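Print this page | E-mail this page
Share (6)

Week 8 Handout: Citrus in the Home Kitchen and the Market

Bonport Evening Program, Food and Household Course

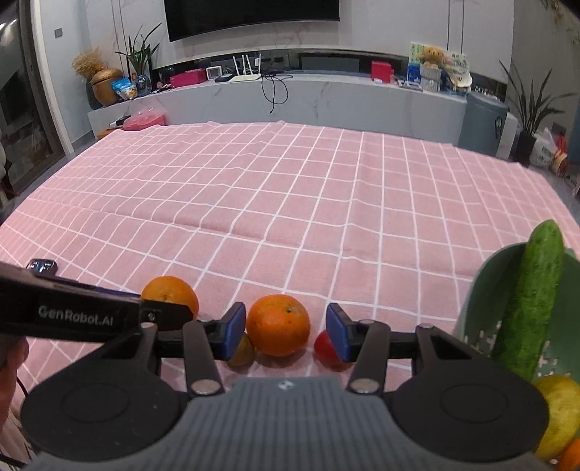 An orange on a pink tablecloth.

Posted 2021-10-18

Welcome back, everyone. I promised at the end of our last session that I would write up the citrus material properly, and I have tried to do that here, though I should warn you that I am fond of this subject and it has come out longer than the pages I gave you on root vegetables. Please read at least the parts on peel and storage before we meet, and if you have a little more time, the section on marmalade will make our kitchen session a good deal easier to follow.

What we mean by citrus

Most of us grow up thinking of oranges, lemons, limes and grapefruit as four separate things that happen to sit near each other in the store. They are really one very tangled family. The botanists generally trace the fruits we eat back to a small number of wild ancestors, the main ones being the pomelo, the mandarin and the citron, and nearly everything else is a cross of some kind. The sweet orange has both pomelo and mandarin in it. The sour orange does too, in a different arrangement, and the lemon comes from the sour orange and the citron. The grapefruit is a younger fruit than people expect, a cross of pomelo and sweet orange that was first noticed in the Caribbean.

I find this helps in the kitchen as well as being interesting on its own. Once you know that a lemon has citron in its background, the thick fragrant rind makes more sense, and once you have tasted a pomelo you will recognize a bit of it in every grapefruit you eat afterward (do try one if you can find it, they are enormous and surprisingly mild!).

The parts of the fruit

We will use four words again and again, so let us get them settled now.

Zest, or flavedo if you are reading a textbook, is the thin colored outer layer. It holds the oil glands, and those glands are what give the peel its dimpled look. Bend a strip of peel sharply and the oil sprays out. Almost all of what we think of as orange "smell" lives here.

Pith, or albedo, is the white spongy layer underneath. It is bitter, more so in some fruits than in others, and it is rich in pectin, which matters a great deal when we get to marmalade.

Segments are the sections inside, each wrapped in its own thin membrane. When a recipe asks for "supremes," it wants the flesh cut free of that membrane.

Juice sacs, or vesicles, are the little teardrop-shaped pouches packed into each segment. In a good fresh fruit they are plump and separate easily. In a fruit that has been kept too long they may turn dry and grainy, and there is not much to be done about it except to use the zest and move on.

Color and ripeness

This is the question I am asked more than any other, usually with some annoyance, by people who have brought home a beautiful orange and found it sour. The color of the peel is a poor guide. An orange develops its bright color when the nights turn cool, and in places where the nights stay warm, a perfectly ripe orange can be green all over. Some fruit will also turn a little green again if it is left on the tree in warm weather, and it tastes none the worse for it. So a greenish patch near the stem is no reason to put a fruit back.

Citrus does not go on ripening after it is picked in the way a pear or a banana does. It may lose a little acid and seem sweeter for that, but it will not gain sugar sitting in your fruit bowl. For this reason I would always rather you chose by weight. Take two fruits of the same size, one in each hand, and buy the heavier one. The skin should feel firm and fairly close to the flesh, with the exception of mandarins and their relatives, where a loose skin is quite natural.

Small specks and scars on the peel are nearly always harmless. They come from wind rub, from leaves and twigs brushing against the young fruit, or from insects that took an interest early in the season and went elsewhere. What you do want to avoid is a soft wet spot, a dusting of blue or green mold, or a sour, fermented smell at the stem end.

A note on wax

Fruit is washed after harvest, and the washing takes off some of its own natural wax, so packers often put on a thin coating to keep it from drying out. It is considered safe to eat, but if you are going to use the zest you may want to scrub it off. Hold the fruit under warm running water and use a stiff vegetable brush, then dry it well before grating. Unwaxed fruit is lovely for zesting but does not keep quite as long, so buy it close to the day you need it.

Storage

On the counter, out of the sun, an orange will keep happily for about a week. In the refrigerator drawer it should keep for several weeks. Lemons and limes dry out faster than you would think, and I keep mine in a closed bag in the refrigerator. Please let the fruit come back to room temperature before you juice it, and roll it under your palm on the counter a few times, pressing fairly hard. You will get noticeably more juice.

Zest freezes very well. Spread it on a plate, freeze it until firm, and tip it into a small jar. Juice can be frozen in an ice tray and then moved to a bag. I do this all through October with the odd lemon halves left over from other dishes, and by winter I have a nice supply.

Check your bowl every day or two. Mold travels quickly from one fruit to the next where they touch, and one bad orange at the bottom can spoil its neighbors before you notice the smell.

Marmalade, a first look

Our kitchen session will be given over to marmalade, and we will be making the Nindberg style, the one from the course folder, with the peel cut thick and soaked overnight. You will need 1000 grams of fruit per pair, and the sugar will be provided. Sour oranges are the traditional choice. If you can only find sweet ones, bring a couple of lemons along as well, for the acid.

Marmalade sets because of three things working together, the pectin from the pith and seeds, the acid from the juice, and the sugar. If one is short the others cannot quite make up for it. This is why we will tie the seeds and the trimmed pith into a square of muslin and let it simmer along with the peel, then squeeze it out well before the sugar goes in. The liquid that comes out is slippery and a bit cloudy, and every drop of it belongs in the pot.

The peel must be completely tender before you add the sugar. Sugar firms it up, and peel that goes in tough will stay tough no matter how long you boil it. Take a piece out, let it cool and press it between your fingers. It should give way with hardly any effort.

For testing the set we will use the cold saucer method. Put a few saucers in the freezer at the start. When you think the marmalade is close, take the pot off the heat, drop a teaspoonful on a cold saucer, wait a minute and push it with a fingertip. If the surface wrinkles, it is ready. If it runs, put the pot back on for a few minutes and try again.

Once it has set, let the pot stand off the heat for ten minutes or so before filling the jars. The peel will then hang evenly through the jelly and will be less inclined to float up to the top.

To bring next time

A sharp paring knife and a cutting board
Your fruit, washed and dried
Six small jars with lids that fit
An apron, and a towel you do not mind staining

Reading

Course folder, the pages headed "Peel and Preserve." The Prerkard booklet on home canning is on the shelf by the door and may be borrowed overnight, but please sign it out.

1144 views | 8 comments
Print this page | E-mail this page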